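Vallow Cash Forecast Workbook

Durncombe Bookkeeping – Tools for small firms

Price: £61, one payment
Format: spreadsheet file, with a 14-page printed guide posted to you
Current version: July

What it is

A spreadsheet that tells you, week by week, whether you will be able to pay your bills. It covers 26 weeks. You type in what is in the bank, what you are owed, what you owe and when you believe each sum will move. It adds them up and shows the low points.

We have been selling bookkeeping to small firms long enough to be suspicious of anything with the word "forecast" in the name, and that includes our own. A forecast is a set of guesses put in date order. Most of the ones we are shown by new clients were made once, to please a bank, and never opened again. The sales line goes up by the same amount each month and every customer pays on time. Vallow was built by people who were tired of reading those.

If you already keep a running cash sheet and look at it every week, keep using it. You don't need ours.

What you get

Opening sheet. Bank balance, overdraft limit, and the date you last checked both. If the date is more than nine days old, the whole workbook turns grey until you update it. Some buyers find this irritating. It can't be switched off.

Money in. One line per customer, for up to 246 lines. Each line asks for the date on the invoice, the date they ought to pay and the date they usually pay. The forecast only uses the last one. If you leave it blank it adds three weeks to the due date, and you may think that harsh until you look back through your own bank statements.

Money out. Wages, rent, suppliers, loan payments, card bills, insurance. There is a separate block for things that come once or twice a year, which is where most of the nasty surprises live.

Tax pot. VAT, PAYE and a line for corporation tax or the owner's own tax bill. The sheet takes these sums out of your spending balance as they build up. It does not work out what you owe. You or your accountant put the figures in.

Low point report. A single page giving the three worst weeks, how short you will be in each and which payments land in them.

The late test. Pick your biggest customer, press the button and the sheet pushes their next payment back by 30 days. We think this is the most useful part of the workbook and the part people least enjoy.

What it won't do

It won't link to your bank. We looked at bank feeds and decided against them. A feed tells you what has already happened, and owners who have one tend to stop looking at the numbers at all. You may disagree, in which case there are plenty of products with feeds and some of them are decent.

It won't predict sales. There is no growth slider. If you expect to win a job, there is a sheet called Maybe where you can write it down, and nothing on that sheet counts towards your balance until you move it across by hand.

It won't raise money. A lender may ask to see a cash forecast and this will print one, but we make no claim that a tidy printout gets anybody a loan.

It won't replace your accountant, and it is not tax advice.

How long it takes

Allow an afternoon to set up, longer if your invoices are in a drawer. After that, the weekly update is 20 minutes for most firms of up to ten staff. Thursday is a good day for it, as you can still get hold of people before the weekend to ask where your money is.

A worked case

The guide follows a small joinery firm, Hamemach, through one quarter. On paper it was doing well and had £3873 more coming in than going out over the 13 weeks. In week eight it was short of the wage bill all the same, with a VAT payment and a timber account falling five days apart. The guide shows both versions of the sheet, the hopeful one and the one with real payment dates, side by side. Moving a single supplier payment by agreement closed most of the gap. The rest had to come from the owner, and the guide doesn't pretend otherwise.

Who made it

Fathima Sikder designed the workbook and answers the email about it. She spent years in credit control before joining Durncombe and doesn't believe anyone who says the payment run is tomorrow. Shanti Sisodia wrote the guide and tested each sheet on clients' old records, to see whether it would have flagged the weeks they got into trouble. It caught most of them. It missed one where a customer went under without warning, and we don't know of a spreadsheet that would have caught that.

The formulas were checked by Bhattacharjee, an outside accounts practice. They found two faults in the first version, both in the tax pot, and both were put right before it went on sale.

Optional review call

£187 for one hour. You send us your filled-in workbook two working days before and we go through it with you on the phone. We will ask why you think each of your larger customers will pay when you say they will. Please don't book this until you have kept the sheet up for at least four weeks – before that we would only be talking about your set-up, and the guide covers set-up perfectly well.

We don't offer a monthly package of calls. We tried it, and by the third month most people were paying to be told the same thing.

Before you buy

The workbook needs a desktop spreadsheet program. It will open on a phone but the columns are too wide to be any use. It handles one currency and one bank account. If you run two accounts, add the balances together and treat them as one, or buy something bigger.

Licence covers one business. Your accountant may have a copy to look at.

Refunds are given in full within 30 days, and we don't ask for a reason. Small fixes are free. If we ever make a version different enough to charge for, the old one will go on working.

Postage of the printed guide is included within the UK.

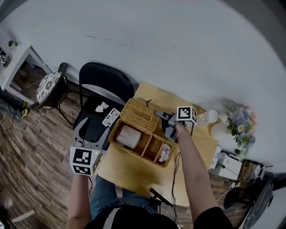 Can I use the Vallow workbook if my business is not registered for VAT?

Leave the VAT line in the tax pot blank and the sheet will ignore it. Everything else works the same way, and you can fill the line in later if you register.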